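The Parnow Datum

The survey office at Parnow kept its benchmark in the cellar. It was a brass bolt set in bedrock, and every elevation in the district was measured from it: the river gauges, the rail bed, the sill of the church door, the spillway of the dam at Mosov. The bolt had been assigned a height of 700 feet exactly. The actual figure had been a little more than that, but the first surveyor had disliked fractions and had moved the zero to suit himself.

The examiner was sent to Parnow in January to find an error. The new tunnel at Mosov had been driven from both ends, and the two headings had missed each other by the height of a chair. The western contractor, Balosetti, blamed the eastern contractor, Ahonen. Ahonen blamed the datum. Both had filed their level books with the court, and the court had retained the examiner at a daily rate with lodging.

She began with the books. A level book is a plain document. Each line gives a backsight, a foresight, and the difference between them, and the differences are added down the page. A good book closes, meaning that a line of levels run out and back returns to the number it started from, within a tolerance. Balosetti's closed. Ahonen's closed as well. The examiner checked the arithmetic twice, the second time from the bottom of each page upward, and found one transposed digit in Ahonen's third volume, which had been caught and corrected in red by whoever kept the book.

She then checked the instruments. Each level was set up midway between two staffs and then close to one of them, and the readings were compared. Both were in adjustment. The staffs were laid against a steel tape and found to be of the correct length. The Ahonen staff had a worn foot, but the wear was recorded inside the lid of its case and had been allowed for.

This left the ground.

The line from Parnow to the western portal followed the valley road. The line to the eastern portal went over the ridge by way of the old quarry. The examiner walked both. The western line passed 17 intermediate marks, most of them bolts in bridge abutments. The eastern line passed 20. She carried her own level and ran the western line first, in still weather, with short sights. It agreed with Balosetti's.

The eastern line took longer because of snow. Four of the marks had to be dug out. At the quarry the mark was a cross cut in a ledge, and the ledge had been described in the original survey as "sound and permanent." She set the staff on it and took the reading. It agreed with Ahonen's.

She went on to the portal and closed back on Parnow by the same route, arriving at the office after dark. Her figures for both lines closed. Taken together they were inconsistent by the height of a chair.

The keeper of the office, who lived over it, brought her soup and asked whether the bolt had moved. She said that a bolt could move without affecting the comparison, provided it had held still while both lines were run. He asked what would happen if it had moved between the two. She said that her own lines had been run nine days apart and gave the same disagreement as the contractors', whose lines had been run a year apart. He considered this and took the bowl away.

She opened the original survey, a folio with plates. The first surveyor had run both lines himself, before there was any thought of a tunnel, and had tied them together over the top of the mountain.
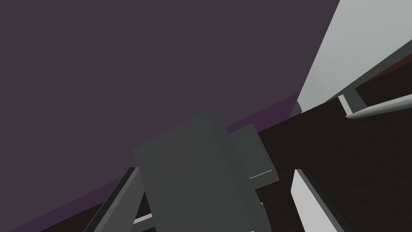 The tie was recorded on a single page. It began at the western portal site, climbed to the summit at just over 2,000 feet, and came down on the other side. The misclosure at the bottom had been entered, ruled out, and replaced by a zero. Under the rule the old figure could still be read. It was the height of a chair.

He had known, then. He had run the loop, found that it did not close, and declared that it did. The examiner looked for the adjustment, since a man who hides an error generally spreads it through the other figures in small amounts. There was no adjustment. Every other number in the folio was clean.

She borrowed a lamp and went down to the cellar. The bolt was under an iron lid. She lifted the lid and found the bolt as described, with its domed head and the date punched into the brass. There was a second lid an arm's length away, covered by a coal sack. Under that one was another bolt, with the same head and the same date, set in a lower step of the rock.

The keeper had come halfway down the stairs. She asked him which of the two he showed to visitors. He said that people coming in from the valley side used the front steps, and people coming in from the quarry used the back, and he had always opened whichever lid was nearer.

She asked which lid he had opened for her.

He said that it had depended on the day.

She measured between the two heads with a folding rule, wrote the difference in her book, and signed it. Then she turned to a new page, entered 700 against the upper bolt, and sat for some time on the coal sack with the pencil over the second line.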